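5. Working in a furnished room

This section covers arms that are set up in a home, a rented apartment or any other room where people live between sessions. Sections 1 to 4 still apply. Where the two disagree, follow this one.

5.1 Before power-on

1. Walk the full reach of the arm with the power off. Move each joint by hand to its limit and note anything it can touch: shelves, door edges, curtains, lamps.
2. Set closet and room doors fully open or fully shut before you start. A half-open door moves when someone brushes past it, and the Demel planner does not know that it moved.
3. Check the table that carries the work object. Push down on each side of the top with the flat of your hand. If it rocks, shim it or use another table.
4. Run cables so that the wrist can turn both ways without pulling them tight. Leave slack at the wrist and clip the loop to the bundle.
5. Put the stop button where the operator can reach it without leaning across the arm.

Note: Beds and sofas count as part of the work area if the arm can reach them. No person or pet may be on them while the arm has power.

5.2 Contact tasks

A contact task is any task where the fingers press on something, such as a switch, a keyboard, a drawer front or a lid. Most of the damage reported to the Grumano help desk comes from the first press of the day.

1. Load the contact profile, not the free-motion profile.
2. Set the downward force limit to 6 newtons. For keys and other sprung parts, start at 2.
3. Bring the hand down at slow speed until the fingers touch. Stop and save this height.
4. Raise the hand, repeat step 3, and compare the two heights. If they do not match, the table or the object has shifted. Go back to 5.1, step 3.
5. Run the task once with the operator's hand on the stop button.

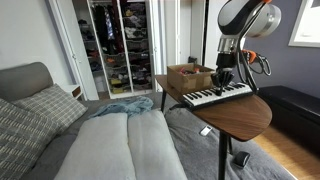

Once the first run is clean, the operator may step back to the marked position but must stay in the room. Do not change the force limit while a run is in progress. If the object slides, stop the arm, put the object back and save the touch height again, even if the slide looks small.

Caution: Do not hold the work object steady with your hand. Use a non-slip mat or a clamp.

Caution: Foot pedals that start or stop the arm go on the floor, never on furniture. A pedal that belongs to an instrument and is not wired to the arm may stay where it is, but unplug it if it is not needed.

5.3 Ending a session

1. Send the arm to its rest pose and wait for the status light to go steady.
2. Switch off at the controller, then at the wall.
3. Wait 13 seconds before touching the wrist or fingers.
4. Write the session in the log: operator, task, force limit, any stops.

Logs are kept for 8 weeks. Stops caused by contact with furniture go on the separate sheet, form Endness-B, and are sent to Annelies Nijs by the end of the month. Sites still using the April version of the form should replace it.

Section last revised 26 October 2019.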